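Tully project, bench notes – January, 4:30 p.m.

Box task, both arms. Target for the Gratthorpe meet is 20 clean folds out of 30 tries. Log count stands at 145 episodes. 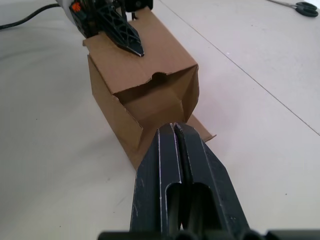

Flaps are still the weak point. Pressing on the top flap needs less downward force than the script allows; dropped the limit to 20 percent. Left and right arms keep separate force logs.

To do: recheck wrist camera offset, both sides.

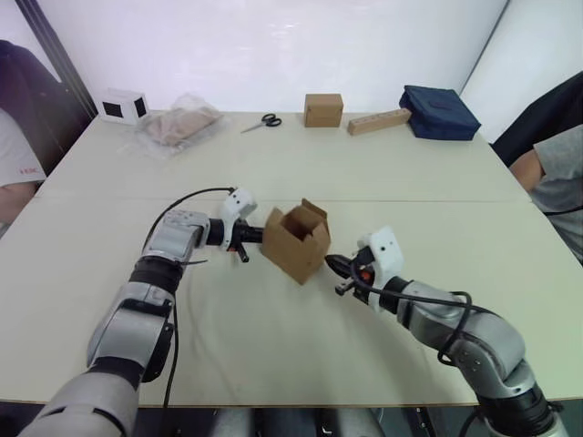 Grestirar student robotics, bench log

Cable slack at the wrists goes on the pre-run checklist. Next block starts from the open box – same start pose, up to 30 tries.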